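### 4.2 Grasping and lifting near distractor objects

The second benchmark, Plernholm, measures whether a policy trained on single-object grasps keeps its accuracy when other tableware shares the work surface. Each episode places a yellow cube on a round black table together with a plate and a dark-tinted champagne flute. The cube is the only target. Contact with either distractor above the force threshold ends the episode and is scored as a failure, whatever the state of the cube at that point.

We rendered all episodes in simulation, with the textures of the floor, walls and plate sampled once per scene and then held fixed. Scene layouts were drawn by rejection sampling so that a collision-free grasp existed in every case.

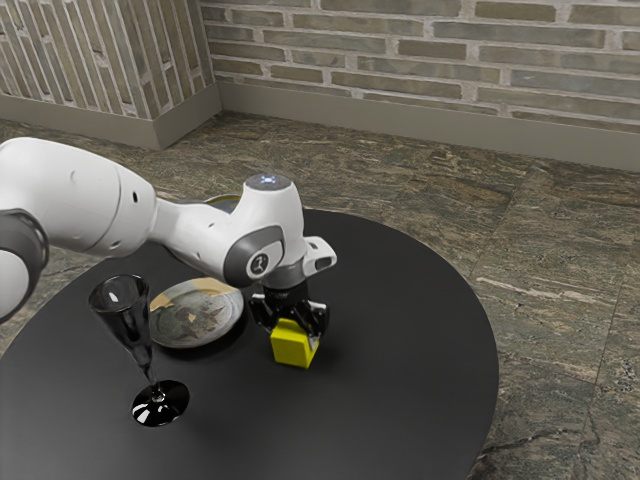 The policy receives joint positions, gripper opening and one colour image per control step. It has no depth input and is not given the pose of the cube. Following Talpur and Hollenstein, we predict short blocks of actions and carry out only the first 5 before predicting again. Longer blocks gave smoother paths but slower correction near the cube, where small lateral errors matter most.

Training used 1459 demonstrations produced by the Kelach planner. Demonstrations in which the planner paused for more than 54 consecutive steps were removed, as they taught the policy to stall above the object. The baseline, Vomier, was trained on the same set with the same image encoder. 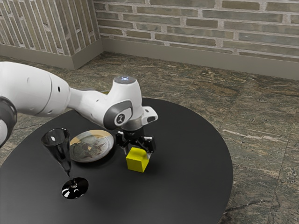

The approach phase is treated separately from the closing phase. During approach, the fingers stay open and the gripper is brought down with one finger on either side of the cube. Closing is triggered by the policy itself through the gripper channel, with no scripted height check. We tested a variant with such a check and found that it hid errors in the vertical estimate without reducing them, so all results reported here leave it out.

A grasp is counted once both fingers register contact and the cube has cleared the tabletop. A lift is counted only if the cube stays between the fingers until the end of the episode. The two measures are reported separately because slip during the first part of the lift was the most common fault in early runs.

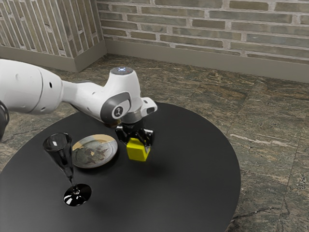 **Figure 3.** Simulated lift in a Plernholm scene. The gripper holds the cube just above the table, with the plate and flute to its left.

Under this protocol, our policy completed the lift in 59% of held-out episodes, compared with 54% for Vomier. The remaining failures were mainly late closures and contact with the flute during lateral motion of the arm. Section 4.3 repeats the test with the distractors removed.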